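Blog > Workshop > Robots, mostly doubtful

6/22/24

I told Jailson Assunção in February that I would give his glove idea one fair try before I said anything rude about it on here. The idea is that you wear a black glove with sensors in it, you pick things up the way you normally would, and later on a cheap arm copies you. No programming. He has wanted to build one of these at the shared workshop ever since he finished the arm, which he calls Escobar, and I have been the person in the corner asking how much it costs.

So we did the arm-waving part. Dusters, flowers, a table with a cloth on it. 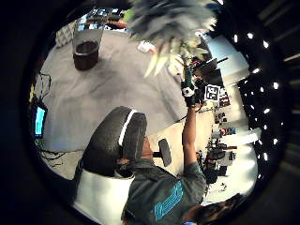
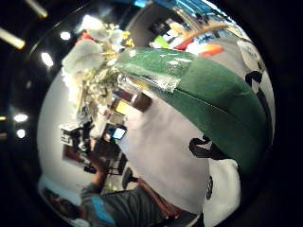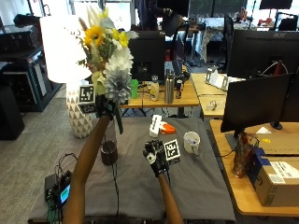
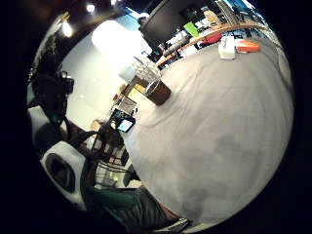 My problem with the whole approach is that it moves the hard part to a place where you stop looking at it. When I wrote motion scripts for the old arm, I knew why it missed. The number was wrong, or the belt had slipped. With this stuff you collect a heap of recordings, feed them to a training script, wait overnight, and if the arm then puts the flowers on the floor you are told to collect more recordings. Maybe that is the correct answer. It is also what a man would say if he was selling recordings.

We ended up with 864 takes. Jailson threw out 57 of them on the first pass, mostly ones where the tracking lost a marker for long enough that the path jumped. I went through a pile of the ones he kept and would have thrown out more. He says I'm too strict and that the training smooths over it. I asked him how he knew and he sent me a link to a video with music on it.

A few notes for anybody who wants to build the same thing, since I did end up doing a good share of the wiring.

Gloves first. The Zorkinell kit comes as flat parts with a sheet of instructions that skips a step. The finger sensors plug into the wrist board, and the sheet has the thumb and the little finger swapped. You won't notice until you close your hand and the wrong finger moves on the screen. Fix it in the wiring and leave the software alone, or the next update will swap it back on you. The connectors are also much too small for a thing that gets pulled on all day. I put hot glue over mine. Jailson used the little clips they send, and he has replaced them 3 times.

Markers. Print them on matte paper and glue them to something stiff. If the square bends even a bit, the angle it reports wanders, and then your hand appears to rotate while you are holding it still. Ours are on mounts now, and the mounts took longer to get right than anything else in the build. Too loose and they wobble, too tight and you can't bend your wrist. Check them every time somebody puts a glove on. Big hands push everything out toward the knuckles.

Cables. I have no good answer here. Wireless was the original plan and the delay was awful, so we went back to wires, and wires get into everything. Tape them down along the edge if your table has a cloth on it, and leave more slack than you think your elbow needs.

Calibration. Do it before every session, even if you only went out for lunch. The Zoria software keeps the old calibration when you restart it and shows you a green check mark whether it is still any good or not. I lost a full afternoon to that check mark - I still get annoyed typing it. Hold your hand flat, then make a fist, then flat again, and look at the raw numbers yourself.

Picking objects. Soft and floppy things are a lot harder than they look on the demo pages, and I think anybody who shows you a block going into a bowl is dodging the question. Flowers are a decent test because they never hang the same way twice. Whether a simple two-finger gripper can learn anything from watching a hand with five fingers on it, I really don't know. Jailson believes the fingers don't matter much and it is all in the wrist. That may be true for flowers. I would like to see him say it about a zipper.

Then there is money. The gloves, the boards and the extra drive came to 3000 dollars between us, and that leaves out the arm, which he already had. For the same amount I could have bought a used Darketti bench unit that repeats one motion all day long without a training run. It would be dumb as a post, and I would know exactly what it was going to do. Jailson's answer is that it would only ever do the one motion, and fine, he has a point there.

The first training run did finish. Escobar went to the right spot on the table more often than I expected, and then closed its gripper early nearly every time, a little above where it needed to be. I think that is the marker mounts sitting higher than the fingertips and an offset we entered wrong. Jailson thinks it needs more takes. We are going to change the offset first and leave the recordings alone, so that we change a single thing and can tell what it did. I had to argue for that longer than I should have.

If the offset fixes it, I'll say so on here, and I will owe him lunch. If it doesn't, the spare glove boards are going up on the for-sale page, and I've already written the listing.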